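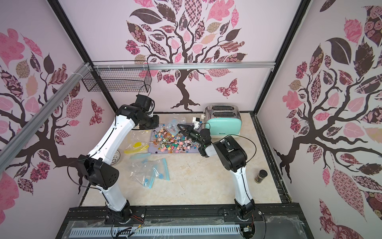

Wednesday, Flusville bench. Swapped in the Zalent grasp planner, build 64. Release notes promise better picks in clutter. Ran 36 picks before lunch and logged 12 as clean, same as the old build. Not impressed.

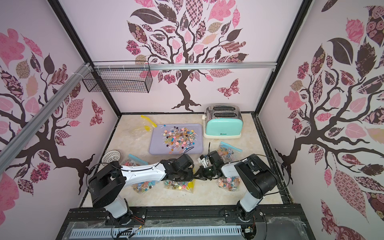 Is the arm-to-arm collision margin costing us picks? Probably a few, but the log shows only 2 plans rejected for it. 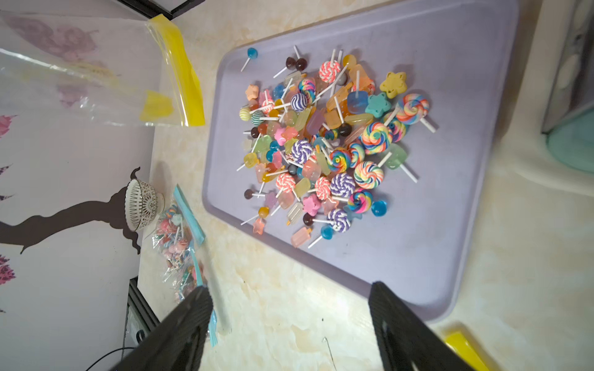
Confidence scores still look made up to me. Godeck segmentation likes to merge neighbors, and with swirl lollipops piled this tight I don't trust its masks. The blue one lying off by itself should be the sanity check. Rerun with raw depth.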